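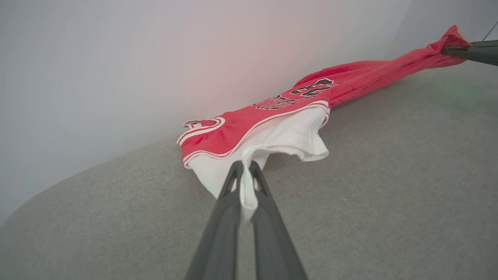 Slide 1. Red jersey with white trim, before folding.

Talks > Community Sports Closet > Speaker notes

Washing, Folding and Storing Team Jerseys
Notes for the league equipment evening, 2023-12-22
Speaker: Carmela Sotomayor

Slide 1 stays up while people find seats. Start once the door is closed.

Good evening. I run the uniform room for the Lamon youth and adult basketball leagues. We lend out jerseys in October and take them back at the end of the season. We have 380 on the shelves right now. I am going to talk about what happens between the gym bag and the shelf, mostly the folding, which is where I get the most questions.

Point at the jersey. The number on this one looks like a 23. There is smaller lettering in an arch under it, and the creases pull it out of shape, so you can't read it easily. Keep the creases in mind. Printed numbers are the part of a jersey that wears out first in our room. The fabric on most of ours will go ten seasons. The print gives up a lot sooner if it is folded badly.

Ask for a show of hands: who has a jersey at home with a cracked number? Wait. Usually most of the room.

Slide 2. Sorting

Text slide only. Read it out.

Reds by themselves for the first three washes. After that they can go with other darks. Whites by themselves always. Red with white trim counts as red, and it is the one people get wrong. The trim picks up pink when a wet jersey sits in a pile overnight. Take it out of the machine when the machine stops.

Turn everything inside out before it goes in. Zip up any warm-up jackets in the same load, or better, keep jackets out of it. A zipper will snag mesh.

Check the armholes while you are turning them. The edge trim likes to curl into a little roll, and if it dries that way it stays that way. Flatten it with your fingers now and again after the wash.

Slide 3. Washing and drying

Cold water, normal amount of detergent, no fabric softener. Softener leaves a coating and the mesh holds on to smell. If a jersey already smells, soak it for half an hour in cold water with a cup of white vinegar, then wash.

No dryer. I know. People ask every year. We tried low heat on one set from the Orier team, the blue ones, and two of the numbers stuck to themselves. Hang them from the bottom hem, not the shoulders. The shoulders stretch when the jersey is heavy with water and then it hangs funny on a kid.

We have two racks from Tabrizi at the back of the room and they hold one full team each. If you are doing this at home, a shower rod works.

Slide 4. Laying it out

Go back to Slide 1 for this part, then forward again.

A jersey in this state is what you are starting from. One end is twisted up narrow like a rope, the white inside is showing at the other end and bunched into soft folds. If you fold it from there you are folding the wrinkles in.

So open it up first. Untwist the narrow end. Lay the jersey face down on a flat surface, print against the cloth. A table with a sheet on it is fine. Pull the two bottom corners until the hem is straight. If there is a stripe along the hem, like the double white one on the red jersey, use it as your guide. When the stripe is straight the jersey is straight.

Then smooth from the middle out with a flat hand. Push the lining back inside where it belongs — do not tug on it from the neck, the stitching at the neck is the weakest stitching on the whole thing.

Slide 5. The fold

Do this one live. Sample jersey is in the blue tote under the lectern. Go slowly, turn so the left side of the room can see.

Face down. Bring the left side in to the edge of the number. Not across it. Same with the right side. You now have a long strip with the number flat in the middle of the underside.

Fold the bottom up once, to just below the number. Fold the top down over that. Turn it over. The number is on the front with no crease through it, and you can read it on the shelf.

Big numbers on small jerseys are a problem. Youth small, you can't clear the number on both sides. For those put a sheet of tissue inside and roll the jersey loosely from the bottom. We store the youth smalls in a separate bin.

Let people try. There are enough practice jerseys for the front two rows and they can pass them back. Allow ten minutes.

Slide 6. Shelving

Stacks of six. With more than that the bottom ones crease from the weight. Number side up, lowest number on top, neck toward the wall.

We were using the Arkura bins with the snap lids and I have stopped. They close too tight, and anything that goes in a little damp comes out in October smelling like it. Open shelves, or a bin with the lid resting on it.

Each jersey has a number written on the inside tag in laundry pen. Write it on the tag, never on the fabric. Redo it when it fades. Last year over 200 went out and the ones we lost track of were the ones with faded tags.

Slide 7. Repairs

Short slide, skip if running late.

Loose hem: mend it before you wash it again. Curled trim: damp cloth, warm iron, from the inside. Cracked number: leave it. Please do not use household glue. I have four jerseys I can't lend because of glue.

Missing or torn jerseys go on the clipboard by the door with the tag number and the size.

Questions

They will ask about pressing. Inside out, low, towel between, never directly on print.

They will ask about replacement sets. Order form closes in the second week of the new year. Sign-up sheet is at the back.

Give back the key to the projector cabinet.

Related talks
Patching Mesh Shorts
What to Do With Single Socks
Ball Rack and Pump Care
Setting Up a Uniform Checkout Table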